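Flalmont Wall Panels – White Vein

Home > Kitchen > Splashbacks > Flalmont

Flalmont is a wall panel for the area behind the kitchen bench. It has a white base with thin grey veins, and it is made in our workshop in Risterville. You can fix it on plaster, on cement sheet or on old tiles, if the old tiles are flat and well cleaned.

Each panel is cut to order, so please measure your wall two times before you send us the sizes. We can not take back a panel which was cut to a wrong measurement. 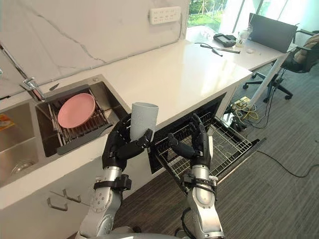 The colour of the veins is always grey, but the pattern is different from one panel to the next. If you order several panels for one wall, we number them on the back and you should install them in this order.

Price: $215 per panel
Delivery: 15 working days
Guarantee: 36 months
Also available: Ivmont (matt, sand colour), Pollock (dark grey, no veins)

Cleaning is simple. Use warm water, a soft cloth and a little dishwashing liquid. Please don't use bleach or steel wool – they leave marks which can not be polished out. Near a gas cooktop, ask us first for the minimum distance.

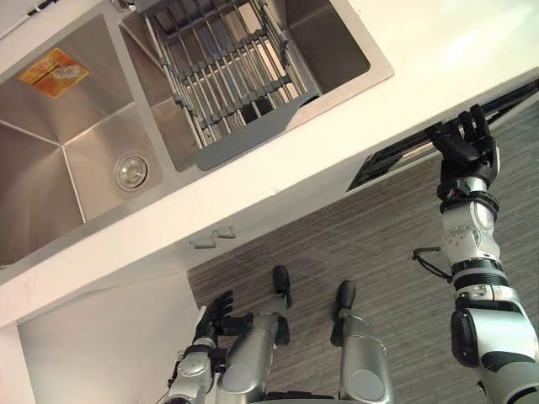
For the joint between panel and benchtop we recommend a neutral cure silicone, in white or light grey. Leave it to dry overnight before you use the tap.

Samples are free and we post them every Friday. The sample is the size of a postcard, so it will not show you the whole pattern, only the colour and the gloss. Pick up from Risterville is possible in the morning, please call before.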